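Menstead Community Workshop
Student Project Report: Sorting Mixed Household Items From a Bin With a Robot Arm
Prepared by Karlijn Willems

1. Purpose of the project

This report covers the design, construction and first trials of a bin picking station built in the shared workshop at Menstead. The project was carried out as the practical part of a two-term course in applied automation. Its purpose was to find out whether a work cell made mostly from workshop materials could support repeated picking of small objects with very different shapes and surfaces.

The assignment set two conditions. All parts other than the arm and its gripper had to be made or adapted in the workshop, and the station had to be removable from the shared bench within one working session. Both conditions influenced the layout more than had been expected at the planning stage.

2. Background

An earlier student group had built a station called Lonelum, which picked identical plastic blocks from a shallow tray. Its written record shows that most failures occurred near the tray walls, where the gripper had little room to open. The present project took that finding as its starting point and used a deeper bin, so that wall contact would be a normal part of the task.

The objects were also changed. A set of unlike items was chosen, including brushes and clear packaging. Transparent and shiny items were included on purpose, as depth cameras commonly return incomplete readings from such surfaces.

3. Construction

The work surface is made of light wood. Metal bins stand beside it, one behind the other, and bar clamps are used where they meet. An early version relied on rubber feet under the front bin. During the first dry runs the bin moved whenever the gripper touched a wall, and every later position was then wrong by the same amount. The feet were removed and the clamps were added in December.

Hose and cable routing required three attempts. The first route ran under the wrist and caught on the rim of the bin at low positions. The second was too short and pulled tight when the wrist turned. The final route leaves a generous loop at the wrist, with a tie holding the bundle farther back on the arm. The loop takes up space, and the allowed range of wrist rotation was reduced in software to match.

The control program was written in a small framework developed for the course under the name Altier. It requests a grasp position, checks the path against a simple model of the bin walls, and then moves the arm. If the path fails the check, the program tries the same grasp from the opposite side before selecting another object. 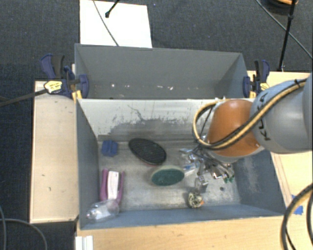
Cuypers asked whether the bin floor ought to be painted matte before any more trials were run, as bare metal would throw glare into the depth readings and the results would say more about the lighting than about the grasping. The same comment recommended repeating a short series under covered lamps.

The suggestion was accepted in part. Paint was ruled out on the grounds that the coating would wear and change the surface during the trial period. The overhead lamp nearest the bench was fitted with a paper diffuser, and the exposure setting was fixed for all later runs.

4. Trial procedure

Each run began with a mixed set of items placed in the front bin by hand. The operator stirred them once with a wooden spoon and stepped back behind the marked line. The arm then attempted to move the items one at a time to the rear bin. A run ended when the front bin was clear or when three attempts in a row had failed.

An attempt was recorded as successful only if the item was released inside the rear bin. Items dropped on the rim or on the bench were recorded as failures, even where the grasp itself had been sound. The operator kept a handwritten log alongside the automatic one, and the two were compared at the end of each session.

5. Results

The station completed 1,383 recorded attempts. In 39 of these the arm stopped on its force limit, in most instances after contact with a side wall. No stop caused damage to the arm, the gripper or the bins.

Brushes were handled well when they lay flat. When one rested on another object, the gripper often closed on the bristles and the item turned during the lift. Clear packaging gave the weakest results. The program frequently placed the grasp too low, at the level of the bin floor, and the fingers closed beside the item. After the lamp was covered these errors became less frequent, although the log does not separate the effect of the lamp from that of the fixed exposure.

6. Remaining work

The wall model treats each side of the bin as a flat plane and should be replaced with a measured one. The clamps also need to be included, as they stand above the rim and are not known to the path check. At present the operator must confirm any movement that passes over a corner.

The bench template has been drawn on hardboard and stored under the north window with the spare clamps. Any group continuing the project should check the template against the bench before the first run and enter the new bin position in the settings file. The Altier source files and both sets of logs have been deposited with the course office.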